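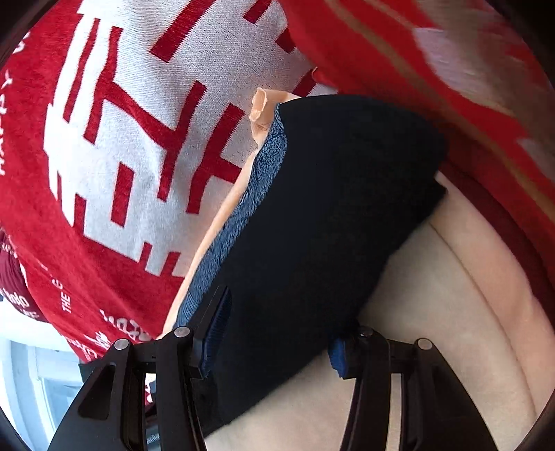
Search help topics
Enter keyword Go

Gates and Gate Hardware: Frequently Asked Questions

Last updated June 12, 2021

These are the questions we get most often at the Clekach counter and by phone. They cover swing gates and sliding gates for homes, small farms and yards. Questions about fence panels and posts are on a separate page.

Measuring and ordering

How do I measure for a gate?

Measure the clear opening between the inside faces of the posts. Take the measurement at the top, in the middle and at the bottom, and write down all of them. Use the smallest one when you order. Posts lean more often than people expect, and a gate made to the largest figure will bind.

If the posts are not in yet, decide on the gate first and set the posts to suit it.

Is the size you list the size of the gate or the opening?

The opening. A gate listed for a 96 inch opening is made narrower than that so there is room for the hinges on one side and the latch on the other. The exact gate width is on the drawing you get with your order confirmation. Please check it before you approve it.

Should I pick one leaf or two?

A single leaf is cheaper, has fewer parts and is easier to keep in line. It also needs more room to swing and puts more load on one post. A double gate splits the weight between both posts and needs half the swing, but it needs a drop bolt and a receiver in the ground, and the two leaves have to be lined up with each other.

For most driveways we suggest a pair. For a side yard or a garden path, one leaf is enough.

My driveway slopes up behind the gate. Can I still have a swing gate?

Sometimes. The gate can open outward if it will not cross a sidewalk or a road. It can also be hung on rising hinges, which lift the leaf as it opens, though these are only suitable for lighter gates. A gate with a raised bottom rail is another choice, but it leaves a gap when the gate is closed. If none of those work for you, look at a sliding gate.

What do I need for a sliding gate?

You need a clear run along the fence line that is longer than the gate itself. A tracked gate also needs a level concrete strip across the driveway. A cantilever gate has no track, but it needs a longer tail section and so takes up more of the fence line. Tell us how much clear space you have on each side and we can say which type fits.

Can I change an order after I place it?

Stock sizes can be changed any time before they are loaded. Made-to-size gates can be changed until you approve the drawing. After that the steel is cut and we can't take the order back.

Posts and hinges

Can I hang the new gate on my old posts?

If they are sound, plumb and heavy enough for the new gate. Push hard against the top of each post. If it moves at the ground, it needs to be replaced or reset. A hollow steel post with rust at ground level should be replaced even if it feels firm.

How heavy a gate can a standard hinge set carry?

Our standard set is for gates up to 70 pounds. Heavier gates need the heavy set, which has larger pins and a longer back strap. Add the weight of anything you plan to fix to the gate, such as wood infill, privacy screening or a mailbox. Wood infill in particular adds a lot, and it gets heavier in wet weather.

Why does one hinge point up and the other down?

That is how the top hinge keeps the gate from being lifted off. With both pins pointing up the gate is easier to hang, but anyone can lift it off again. If you need to remove the gate often, for moving equipment or livestock, point both pins up and use a locking collar on the top one.

Can I hang a gate on a brick pier?

Yes, if the pier has a solid core. A hollow pier, or a single-thickness wall, should not carry a gate. In that case we recommend a steel post set just inside the pier. Bolt-on plates should be fixed into the brick and not into the mortar joints. Keep fixings away from the edge of the brick.

How long do I wait after setting the posts?

Follow the time given on the bag of concrete you used and add to it in cold weather. Brace the posts so they cannot move. If you hang the gate too early, the post will lean in toward the opening and you will not be able to correct it at the hinge.

Latches, locks and stops

Which latch do I need?

A gravity latch is fine for a garden gate that is used many times a day. A slide bolt is better for a gate that stays shut most of the time. For a pool enclosure you need a self-closing, self-latching gate that meets your local code, and the latch height is often part of that code. Ask your building department before you order. We can supply the hardware, but we can't tell you what your town will pass.

Can I lock the gate from both sides?

Yes, with a through-gate lock or with a hasp you can reach from either side. The through-gate type comes in left hand and right hand. To find the hand, stand outside the property facing the gate. If the hinges are on your left, order left hand.

Do I need a gate stop?

Every swing gate should have one. Without a stop, the gate travels past the latch and strains the hinges — this is the most common cause of bent hinge pins on gates that come back to us. A stop can be fixed to the post or set in the ground. Wide gates should also have a catch to hold them open in wind.

The drop bolt no longer lines up with the hole. What should I do?

Check the hinges before you do anything to the ground. If a leaf has dropped, the adjusting nuts on the hinge can usually bring it back. If the hinges are fine, look in the receiver, which fills up with grit and leaves. Only move the receiver if both leaves are level and the bolt is still off.

Care and problems

My gate has dropped at the latch end. Can it be fixed?

Usually. Work through it in this order:

Check that the hinge post is still plumb.
Check that the hinge bolts are tight.
Prop the latch end on a block so the weight is off the hinges.
Turn the nuts on the top hinge to draw the gate back toward the post.
Remove the block and test the swing.

If the frame itself is out of square, adjusting the hinges will only hide it for a while. A wood gate can be pulled square with a brace that runs from the bottom hinge corner up to the top latch corner. A welded steel frame that has bent is generally a replacement.

What should I put on the hinges?

Light grease on plain pins, once a year or whenever they squeak. Wipe off the old grease first. Sealed hinges do not need anything. Do not use cooking oil, which turns sticky and holds dirt.

The latch freezes in winter. Is there a fix?

Dry it out, then use a dry lubricant. Water sits in the latch body and freezes overnight, and oil tends to trap it there. We get more calls about this in February than about anything else. Please don't use a torch on it, which will damage the finish and the spring.

How do I touch up scratches?

Clean the scratch, sand away any loose edges, let it dry and brush on matching touch-up paint in thin coats. Small bottles are sold at the counter. Deal with scratches at the bottom rail first — that is where water sits longest.

Delivery, pickup and returns

Where do you deliver?

We deliver to Hanen, Masri and Killemberg on our own truck. Anywhere else goes by freight and is quoted separately. Delivery is to the curb. The driver cannot carry the gate around the house or over soft ground.

Can I pick up my gate?

Yes. Bring the order number and straps. Gates up to four feet wide fit in most pickup beds. Wider ones need a trailer, and we will not load a gate onto a roof rack.

How many people does it take to hang a gate?

Two for anything on the standard hinge set. Heavier gates need more help or a lift. Set the gate on blocks at the right height and then fix the hinges, so that no one has to hold the weight while the bolts go in.

What is your return policy?

Stock gates can be returned unused and in their packing, with the receipt. Hardware can be returned if the bag is unopened. Made-to-size gates, cut track and mixed touch-up paint can't be returned unless they are faulty.

My hardware bag is missing a part. Who do I contact?

Call or email with your order number and the part number from the sheet inside the bag. Common bolts, washers and pins are kept at the counter and can be picked up the same day. Other parts are mailed. Check the bag before you start work, and keep the sheet afterward, as you will need the part numbers if you ever want to replace a hinge.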